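Club notes, September

We're back in the Stistlow building for the fall, same room as last year. The club has nine members now, and six of them are new to this.

The project is still laundry. Last spring we tried to get the arms to sort socks, and it went badly enough that we dropped it. This term the goal is smaller: pick up a shirt by a corner, flatten it, fold it once. If that works by winter we'll enter the household class at Vinilwood, where the entry fee has gone up again.

Most of our time goes to demonstrations. One person works the grippers and another writes down what went wrong. At the end of last term we had 1799 recordings. Obinna Oyelaran went through all of them over the summer and kept 1379. The rest had dropped corners, or the shirt slid off before anyone got a fold into it. He also renamed every file, so if your old scripts don't run, that's why – the new list is on the shared drive.

I had my first long turn on Khương, our older setup, and I'm slow. Plain T-shirts are fine. Anything with long sleeves takes me almost twice as long, and I still pinch two layers when I want one.

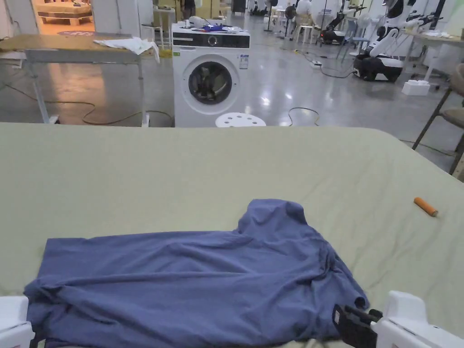

Do you need to know how to code to join? We teach that as we go, and new members spend their first few weeks on the grippers anyway.

We meet at 4:30 p.m. Bring an old shirt if you have one to spare, any size, no buttons for now.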